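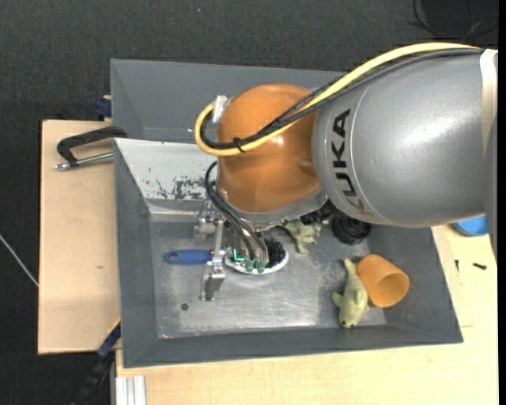

What should be done with brushes and hand tools that have collected in a metal sorting bin?

Each item should be taken out, cleaned, checked and returned to its assigned place before the bin is used again. Items that fail the check are set aside for the supervisor and are not put back into service.

Reading time: 3 minutes

Section 3. Emptying and Cleaning the Sorting Bin

3.1 Scope

This section applies to all metal sorting bins used at the Dalsgaard workshop for round brushes, flat discs and tools with plastic handles. It covers emptying the bin, cleaning the inner walls and floor, and returning the contents to storage. Repairs to the bin itself are covered in Section 5.

Brown stains, scuffs and fine scratches are common on the inner surfaces of metal bins. Scuffs and fine scratches do not need treatment. Stains are to be cleaned as described in 3.4.

3.2 Before You Begin

Have the following ready at the bench:

- cut-resistant gloves and safety glasses
- 2 lint-free cloths, one for washing and one for drying
- a soft nylon hand brush
- Drullomis neutral cleaner, diluted according to its label
- a lined tray for items that have been removed
- the bin record card

CAUTION: Stop all powered equipment serving the bin and lock it out under the site procedure before placing hands inside. Do not rely on a pause between operations.

CAUTION: Metal tool ends may be sharp. Do not reach under a disc or brush that you cannot see around.

3.3 Removing the Contents

1. Remove the larger items first. Lift each one straight up and do not drag it across the floor of the bin.

2. Pick up tools by the plastic handle. Place them on the tray with all metal ends pointing the same way.

3. Lift round brushes by the body or the rim. Do not pull on the bristles.

4. Where a brush is resting on a disc, remove the brush before the disc.

5. Raise flat discs at one edge with a plastic spatula, then take hold of them on both sides. Discs lying flush with the floor should not be pried up with a metal tool.

6. Check the corners and the foot of each sloped wall for small parts. Place these in the parts cup attached to the tray.

Note: Items of unknown origin are to be tagged and left with Siv Hovland at the tool desk. The desk holds them until the end of July, after which they are entered into general stock.

3.4 Cleaning the Bin

1. Brush dry debris down the sloped walls toward the floor of the bin and collect it.

2. Dampen the first cloth with diluted cleaner. Begin at the rim and work downward.

3. Apply the cleaner to brown stains and leave it for some 14 minutes. Brush lightly with the nylon brush and wipe.

4. If a stain remains, repeat step 3 once. A stain that is still present after the second treatment should be noted on the record card - location and approximate size are sufficient.

5. Wipe all surfaces with clean water and dry them with the second cloth.

CAUTION: Do not use steel wool, scrapers or chlorinated products on the inner surfaces.

Note: The water used in step 5 should not be warmer than 50 °C.

3.5 Checking and Returning Items

1. Wipe each tool handle and inspect it for cracks. A handle that turns or shifts on its metal end has failed the check.

2. Comb out brush bristles with the fingers of a gloved hand. Brushes that shed or are flattened on one side are to be replaced.

3. Lay each disc on the bench plate. A disc that rocks is not to be reused.

4. Return accepted items to the Groltari rack. Brushes are hung with the bristles clear of the shelf, and discs are stored flat.

5. Place rejected items in the marked box under the bench. Embla Midtbø approves all replacements.

3.6 Completing the Record

Enter the time of cleaning, your initials and any remaining stains on the bin record card. The card is kept in the sleeve at the end of the bench and is collected at 4:00 p.m. Questions about this section should be directed to Traian Dumitrescu.

The lockout may be removed only by the person who applied it, after the tray and all cleaning materials have been cleared from the bin.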